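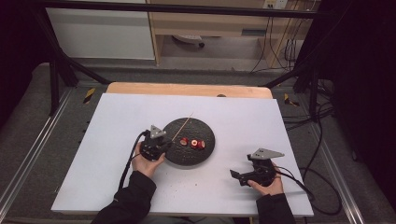
Figure 7. White board on a light wooden tabletop, with a round black plate.

Section 7: Loading and Marking Trial Exhibits

This section covers loading exhibits into Farkance, marking them, and showing them to the witness and the jury. It applies to the clerk's station and to the two counsel tables. For the sound system and the court reporter's feed, see Section 11.

Before you start

You need a clerk or deputy clerk login. Counsel logins can upload and preview but cannot mark an exhibit or release it to the jury screens.

The case must already be open on the Jultness docket server. If the case number does not appear in the list, open it there first and press Refresh.

7.1 Create the exhibit list

1. Sign in at the clerk's station and select Cases.
2. Pick the case number. Check the defendant's name against the paper calendar.
3. Select Exhibits, then New List.
4. Choose a numbering style. People's exhibits are set to numbers and defense exhibits to letters by default. Change this now if the judge uses a different order.
5. Enter the courtroom and the trial judge.
6. Select Save.

Note: The numbering style is locked once the first exhibit is marked. To change it after that, you have to close the list and start a new one.

7.2 Upload files

1. Open the list and select Add.
2. Choose the side offering the exhibit.
3. Drag the files into the upload area, or plug a drive into the port on the left side of the station.
4. Wait for the virus check to finish. A green bar appears next to each file.
5. Type a short neutral title, such as "Dash video, car 20" or "Diagram of intersection." Do not put argument in the title. Titles show on the witness monitor.
6. Select Save to List.

Each list holds up to 2000 files. Video over the size limit is split into parts and given the same number with a part letter.

Caution: Do not rename files on the drive after uploading. The system compares the names when the record is sealed at the end of trial, and any mismatch stops the sealing.

7.3 Mark for identification

1. Select the exhibit.
2. Press Mark. The next open number or letter is filled in.
3. Read the number aloud for the record if the judge asks for it.
4. Print the sticker and attach it to the paper copy or the evidence bag.

Physical items such as clothing, shell casings, or a knife are entered the same way, with the Physical Item box checked. A photograph is optional. Enter the shelf or locker where the item is kept between sessions.

7.4 Show an exhibit

There are three display levels.

Counsel: tables and bench only.
Witness: adds the monitor at the witness stand.
Jury: adds the jury box screens and the gallery screen.

1. Select the exhibit and press Counsel. Both sides can now see it.
2. When the judge allows it, press Witness.
3. After the exhibit is admitted, press Admit, then Jury.
4. To take it down, press Clear. All screens go to the court seal.

Caution: The Jury button stays gray until Admit has been pressed. An override is available under Settings for demonstrative aids that will not go into evidence. Turn it off again before the next witness. It does not reset at recess.

7.5 Witness markings

The witness can draw on the monitor with a finger. Markings are a separate layer and do not alter the exhibit.

1. Press Annotate and choose a color. Use a different color for each witness.
2. When the witness is done, press Keep to save a copy with the markings, or Erase to remove them.
3. A kept copy needs its own number. Repeat 7.3.

If the line lands away from the fingertip, run Calibrate from the monitor menu. The Oprea monitors in the Rornbridge annex need this each time they are unplugged.

7.6 Sidebar and recess

Press Hold before a sidebar. Hold blanks the jury and gallery screens and mutes video sound. The bench and counsel screens stay on.

At recess, press Hold and lock the station. A station left idle for 20 minutes signs out by itself, and any markings that were not kept are lost.

7.7 If an exhibit will not open

Check that the upload bar was green. If it was red, delete the entry and upload again.

Video plays with no picture: choose Convert and wait. Longer surveillance files should be converted before court opens.

Stricken exhibits stay on the list with a line through the title. They cannot be sent to the jury room. Do not delete them.

For deliberations, go on to Section 8, Jury Room Playback.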